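Hasgate trouser-fold set – README (and fault notes, read these first)
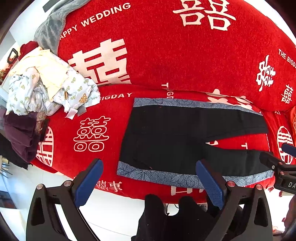
Status: partly usable. Do not train on the whole thing until you've read the bit on the left finger.

What it is
522 episodes of folding clothes on a bed, trousers mostly, two hand-held grippers per person. Recorded at the Flurton flat in September. Collected by Hiếu Phan, checked by Tuấn Bùi. Folder layout same as the Navickas set.

What went wrong
Jaw width on the left gripper drifts. Starts fine, then the logged opening creeps up while the fingers are fully shut. By episode 200 or so the log says open when the cloth is clearly pinched. First noticed Thursday, when a policy trained on the early export let go of a waistband halfway through the fold, every single run. We blamed the policy for far too long, sorry.

Cause, as far as we know: grub screw on the width encoder backing out. Tightened it, drift stopped, came back after 80 more episodes. Thread-lock on it now. Fine so far but I wouldnt swear to it.

Second fault, smaller. Tracking jumps on plain dark trousers when they fill most of the view. Pose hops sideways for a few frames then snaps back. Printed blanket helps, there is plenty on it to lock on to – plain sheets were much worse.

Safety
During replay at Skotavard one arm followed a jump straight into the bed rail. No one hurt, one finger pad torn. Speed limit is now set in the replay script, leave it there. Hand on the stop button for any episode with flag 2.

Flags (column "fault" in episodes.csv)
0 – clean
1 – left width drift, pose ok
2 – pose jump
3 – both

To do
- re-derive left width from video, Tuấn has a half working script
- recheck the right gripper, same screw, same batch
- flags after the second tightening were done by eye, expect mistakes
- calibration file for the last session is missing, Hiếu is lookng

Found a bad episode that's marked 0? Put the number in faults.txt, don't delete it.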